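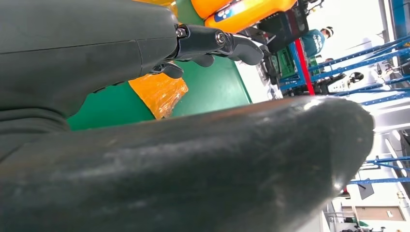 Orange things on the green table. Day one of the Great Snack Sort!

**1/** Right, I've been threatening to do this since May and it's finally happening. Every packet, tub and mystery wrapper in the snack cupboard is coming out on to the green table, getting looked at properly, and going back in some kind of order. I'm unreasonably excited.

**2/** First discovery: a green table is BRILLIANT for this. I used to sort on the pale worktop and everything sort of melted into everything else. On green, anything orange practically shouts at you. That crinkly orange wrapper catches the light like a boiled sweet and I love it.

**3/** My rule for today is colour first, contents second. I know, I know. Dinesh Gowda has already messaged to tell me that sorting food by colour is "what toddlers do". Dinesh keeps his crisps in the airing cupboard so I'm not taking notes.

**4/** But hear me out! When I'm hungry I never think "I'd like something from the savoury section". I think "where's the orange one". So the orange ones are going to live together, and the green ones get the shelf underneath.

**5/** The glossy orange container with the blue label is going to the back of the shelf because it stands up on its own. Soft crinkly stuff goes in front where it can flop about as it pleases. If you do it the other way round you lose the floppy things for months (ask me about the raisins).

**6/** Small tip from Anitha Warrier, who did her whole kitchen in Villalba this way: squash the air to one end of a packet and fold the top over twice before you peg it. Takes two seconds and the packet sits flat. I've been rolling mine for 20 years like a fool.

**7/** Tea break. Vimala Marar asks what I do with things that are two colours. Whichever colour is on the bit facing you when you open the door! Next question!

**8/** OK so the running tally of pegs used is 23 and I've run out. Off to rob the washing line.

**9/** Back. It's windy out there. I've also found a tin of biscuits I hid from myself before the move to Stetavbridge, still sealed, still in date. Best moment of the afternoon by miles.

**10/** For everyone asking about the shelf liner, it's just the leftover end of a roll, cut with kitchen scissors and a bit wonky on the left. You can't see the wonky bit once the tubs are in. Wipes clean, doesn't slide, very happy with it.

**11/** Orange shelf: finished! I've opened and closed the door four times just to look at it. Green shelf tomorrow, then the bottom one, where all the brown and beige things go (there are so many beige things, why do I own so many beige things).

**12/** If you've got a cupboard system, please tell me about it, however odd. Dimas Yusof does his by crunchiness and I have a lot of follow-up questions.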